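Kululer hall floor -- where we're up to

4 Dec 2019

Quick one as the newsletter goes out tonight. Floor fund now stands at 1,078 pounds, up from last month, thank you all. Quote from Drularholm Flooring came in at 1,783 for the main hall, so still a gap.

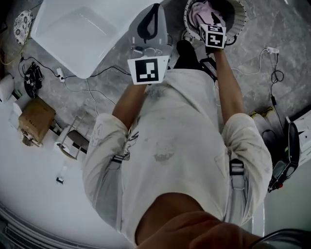
Price includes lifting the old boards by the stage, sanding and two coats of varnish. Doesn't include the kitchen passage -- will ask again. They can start in May, not before. Hall shut for 6 days when it happens, dates to folow. Tuesday dance and the toddler group will need to go elsewhere that week, Ho Street chapel has said yes in principle.

Quiz night raised 81 pounds, good turnout considering the rain. Raffle prizes still wanted for the Christmas one, anything unopened, leave in the box by the office door.

Also -- please no stilettos or chair dragging in the meantime. Felt pads are in the cupboard next to the Boson heater. And whoever has the spare key, can we have it back pleaes.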